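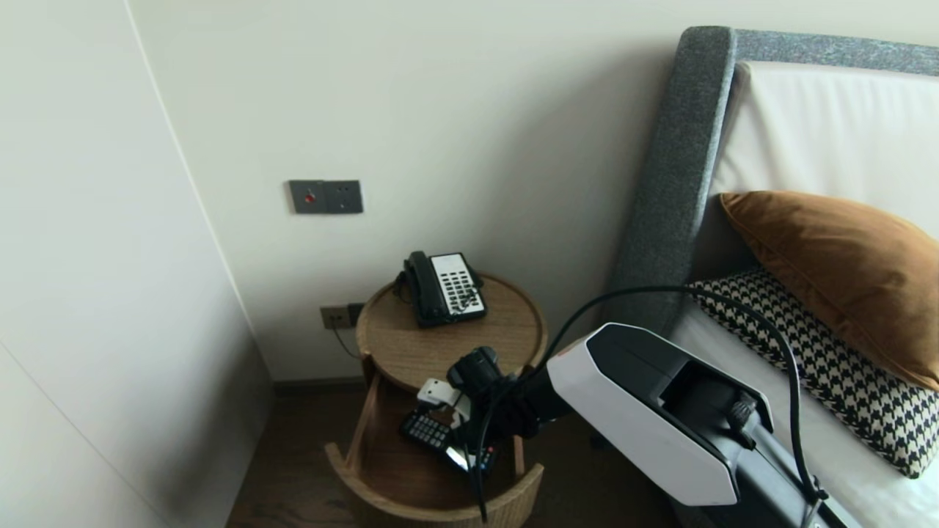

Bedside table with drawer open, telephone on top and two remotes inside.

Storage of remote controls in guest room bedside tables
Community Help > Lodging and Furnished Rentals > Room Setup

Posted by Paltow Guest Rooms

Our office is responsible for the written room standard at a property with 63 furnished rooms. Each room has a round bedside table with a light oak top and a single drawer, placed in the corner between the bed and the wall. The telephone is kept on top. The remote controls are kept in the drawer.

The present standard states only that "remotes are to be returned to the bedside drawer." It does not say how they are to be arranged, and the results differ from room to room. Guests regularly call the desk to report that a remote is missing when it is in the drawer, usually pushed to the rear. In other cases the guest finds one remote, assumes it operates everything, and reports that the television is out of order. In October the desk recorded 26 calls of this kind.

We would appreciate guidance on the following points. Should both remotes remain in the drawer, or should one be moved to the tabletop beside the telephone? Is there an accepted way to mark them so that guests can tell them apart? Finally, the drawer has curved sides, and the rectangular trays we have tried do not sit well in it. Has any other property found a suitable liner?

We would prefer not to attach anything to the furniture by screw or permanent adhesive. The tables are to remain in service for several more years.

Posted by Lostwood Residence Office

We manage 187 units with comparable furniture and revised our own standard on this subject two years ago. The following has worked satisfactorily for us.

Location. We keep the remotes in the drawer. We did try the tabletop for one season. A round top offers less usable space than it appears to, and once a corded telephone is in place there is little room left for a glass of water, a book and a guest's own phone. Remotes were knocked to the floor between the table and the bed, and the number of damaged battery covers increased.

Arrangement. Our standard now reads: "Remotes are placed side by side at the front of the drawer, buttons facing up, with nothing on top of them." The words "at the front" made the greatest difference. Many guests open a drawer only halfway, and an item at the back might as well be in another room. Printed material, if you supply any, should go in a different location.

Marking. We use a small printed label on the back of each remote, giving the name of the device in plain words, and a second label of the same kind near the lower end of the front, clear of the buttons. White text on black is difficult to read by a bedside lamp; black text on white is preferable. Labels should be replaced when they begin to lift at the corners, and we check them at the same time as the batteries.

Liner. Rigid trays are not suitable for a drawer with rounded sides. We cut a piece of felt to shape, using a paper pattern made by pressing a sheet into the drawer and creasing it along the edge. The felt is laid in without adhesive. It keeps the remotes from sliding when the drawer is closed sharply — this was the original reason ours were ending up at the back. One pattern served for all tables of the same model. Please confirm that yours are in fact the same before cutting in quantity, as we found that a replacement batch differed slightly in depth.

I would also suggest one line on the room card: "Remote controls are in the bedside drawer." Our calls dropped noticeably after the card was reprinted, although the felt was installed in the same month and we cannot say which measure deserves the credit.

Posted by Mutex

Velcro on the wall. Problem solved.

Posted by Galang Property Services

With respect to the previous reply, the original poster has asked to avoid permanent adhesive, and adhesive strips will commonly remove paint from a pale wall when they are taken down.

We agree in general with Lostwood and would add two points. First, the telephone cord. Where a coiled cord is allowed to trail off the edge of the table, it may catch in the drawer as it is closed. Our attendants are instructed to set the handset fully in place and lay the cord toward the back. Second, the inspection itself. An attendant who opens the drawer, looks, and closes it again will not detect a dead battery. Each remote should be tried once on every Saturday round, and spare batteries should be carried on the cart.

We do not use felt, as it collects crumbs and hair. Thin cork sheet may be cut by the same paper pattern method and can be wiped clean. It costs somewhat more.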